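To: Plondow Residents' Programs list
From: Cheuk-hei Yeh, Programs Office, Itotstead Centre
Date: 4 July 2024
Subject: Re: Shared meals and the revised booking terms

On behalf of the Benditz group, a member wrote:
> Could the office confirm whether the 6 pm finish applies to
> shared meals as well as to classes? Our members were also
> told that the hire fee had risen to $200.

Dear members,

Thank you for the enquiry. The 6 pm finish applies to weekday classes only. Shared meals may continue until 10 pm, provided that the organiser has lodged a kitchen form with this office.

The fee of $200 relates to the Chu Room and includes use of the kitchen. Groups booking for the full term will continue to pay $700 – this amount is unchanged from last year.
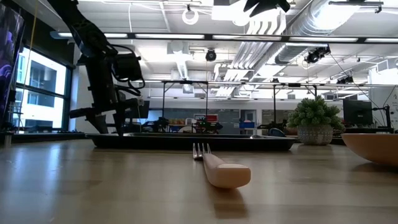

Fork, tray and bowl
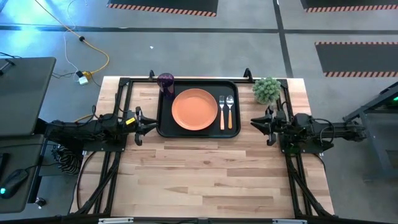 Plate, cup, fork and spoon on the wooden table

Organisers are asked to note dietary requirements on the form, including allergies, and to label all dishes brought from home. Food left in the refrigerator after a function will be discarded the following morning.

Applications for the coming term close at the end of July. Late forms will be considered only where a room remains available.

Yours faithfully,
Cheuk-hei Yeh
Programs Office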